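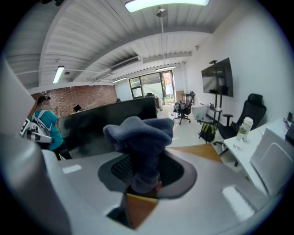 Why is it so hard for a robot to fold a cloth?

Because a cloth has no fixed shape, and most planning software begins by asking what shape the thing is.

A mug is a courteous object. Find the handle, estimate the pose, plan a path, close the fingers. A rag has more ways of being crumpled than anyone has cared to write down, and it changes to a new one the moment you touch it.

Telmo Salcedo has spent 4 years on this problem, a fact he shares in the tone other people use for back pain. He writes the planner at Mendstead, a small company that would like machines to do your laundry and would settle, for now, for a dish towel.

His first planner, Pascu, tried to model the cloth properly, as a mesh of 900 points. It was a lovely piece of work. It also took 40 seconds to choose a corner, and by then the towel had usually slumped into some other arrangement.

Its replacement, Ollisska, knows much less and is better company. It learns from recordings of people handling cloth with hand-held grippers, looks at the last few camera images, and proposes a short burst of motion. Then it looks again. There is no mesh and no grand plan, and when a fold goes wrong it simply has another go, like a teenager told to redo the bed.

The trouble has moved to the tooling. Recordings arrive with clocks that disagree, so a gripper can appear to close before the hand has decided to close it. Salcedo's fix is a script called Dridon, which lines everything up and throws out the worst offenders. One afternoon in October it threw out all of them. He is still reading the log.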